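Bożena had been building her pair of arms since March, on the far side of the big table at the Kelcombe workshop, and in all that time she had spent more evenings on the copy inside the computer than on the metal, because a copy never pinched your thumb. Lamai, who had come only to borrow a clamp, was somehow still there at ten, on her second cup of tea and with her coat on.

"Run it again," said Lamai. "I wasn't looking."

"You were looking straight at it."

"I was looking at the clock. You've given it a clock!"

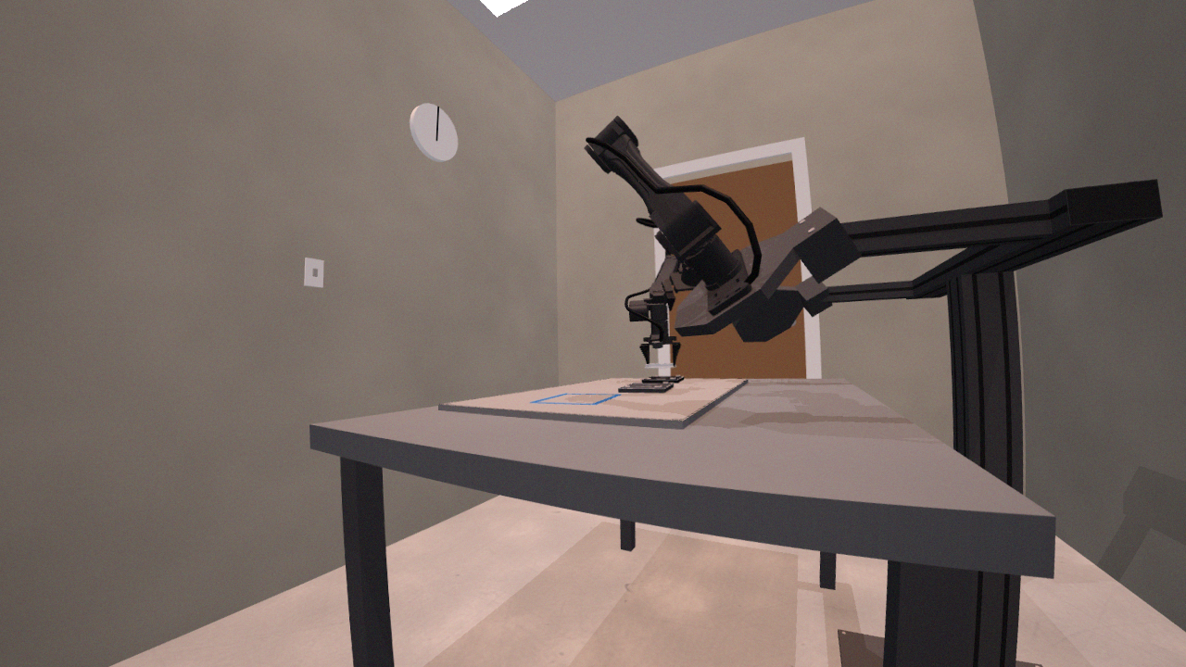 Bożena ran it again. She had done 600 runs that week – her daughter Kulap said it was worse than the year of the sourdough – and she still leant forward every time, holding her breath a little, the way she used to at school sports days.

"And when it works in there," said Lamai, "it works out here?"

"Not at all, love. Then I start with the screwdriver."

Lamai thought this over, took off her coat at last and went to put the kettle on.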